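Caring for Old Soccer Boots at Home

Posted October 6, 2025

I keep my boots in a small apartment and I have no workshop, only a shelf and one drawer with brushes. Many people ask me how I clean leather boots that are older than some players who wear them now. I write my way of working here. It is slow, but I did not destroy a pair for a long time.
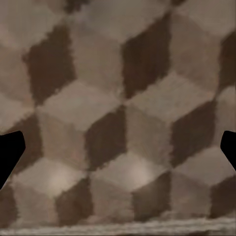 CLEANING AND DRYING

Take out the laces and the insoles first. Knock the soles together outside, over the grass, and let the mud dry before you brush it. Wet mud goes into the stitches and stays there. I use a soft brush for the upper and an old toothbrush between the studs.

For the leather, a cloth with lukewarm water is enough in most cases. Squeeze the cloth well. If there is a green stain from grass, put one drop of mild soap on the cloth, never on the boot, and wipe in one direction. Then wipe again with clean water.

Drying is where most boots die. Do not put them on the heater and do not use a hair dryer. Fill them with plain paper and change the paper after 2 hours, and again before you go to sleep. Newspaper can leave ink on a light lining, I learned this with a white pair which is now a gray pair inside.

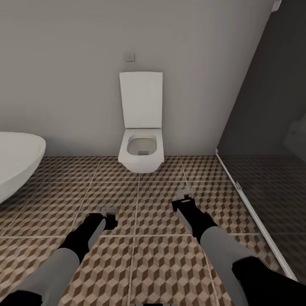 When the leather is dry to the touch, wait one more night before you put any cream. I use the neutral cream from Ernico, a very small amount, as big as a pea for each boot. Rub it with the fingers, the warmth of the hand helps. Leave it until it does not feel sticky, then polish with a cotton sock.

Synthetic boots do not need cream. It only makes them shine in a strange way and collects dust.

SOLES AND STUDS

Screw-in studs must come out after the season. Put a little petroleum jelly on the thread before you screw them again, and turn them by hand first, so you feel if the thread goes straight. A rusted stud can be helped with a drop of oil and one night of patience. If it still does not move, bring it to a shoe repair – a broken thread in the sole plate is much more expensive.

When the front of the sole starts to open, clean both sides with alcohol, use flexible shoe glue and hold it with rubber bands until the next day. Normal super glue becomes hard and cracks at the first bend.

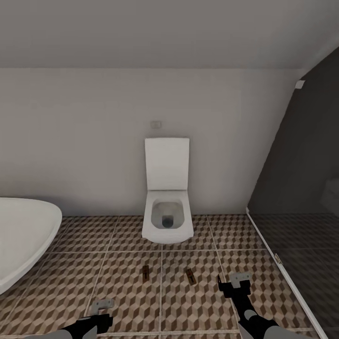

Dexter Escobedo: I did the sole of my Morndale boots like this and it held, but I would add that the rubber bands left marks on the soft leather. Now I put a strip of cloth under them. Also, do you store them in the box or outside?

Thank you, the cloth is a good idea. I store them in the box with the lid a little open, with acid-free paper inside, away from the window. From December I check them more often, the air in my home is very dry then and old soles can become brittle.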